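Fornamach Grasp Planner

Software for picking loose objects with a single arm and a two-finger gripper

Overview
Fornamach takes camera input, finds the objects on a work surface, and sends the arm a ranked list of grasps. It runs on the control PC you already have. No CAD models are needed for everyday items such as mugs, toy food or squeeze bottles.

What is included
Planner service and command line tools
Jesta calibration utility, for wrist and fixed cameras
Yeom viewer - shows planned paths before the arm moves
Example configurations for kitchen-type object sets
Grasp library with 3,131 labeled grasps over 121 object types

How it works
Each planning cycle starts with a view of the whole table. The planner marks the objects it can reach, checks each path against the rest of the table, and picks an approach. Close to the target, the wrist camera takes over and the grasp is corrected before the fingers close. The default limit is 300 ms per cycle and can be changed in the settings file.

Tabletop work with toy food and kitchenware

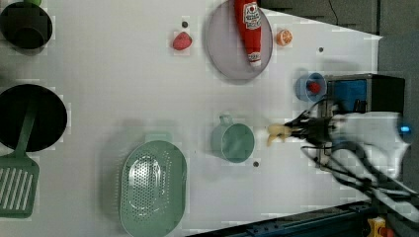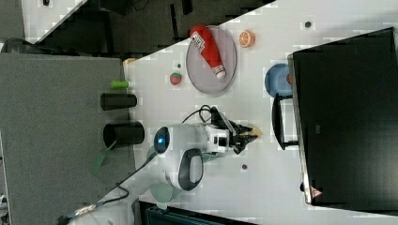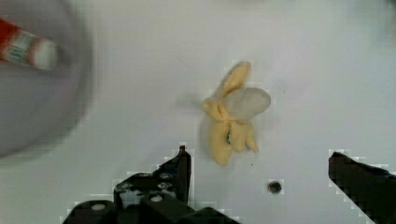
Last picture: wrist camera view, toy banana between the open fingers.

Licensing
One license covers up to 3 arms at one site. Updates are free for the first year. Academic licenses are handled by Inna Pylypenko at Lustitz. For integration questions - drivers, custom grippers, older controllers - write to In-ho Ok.

Page updated 17/08/2020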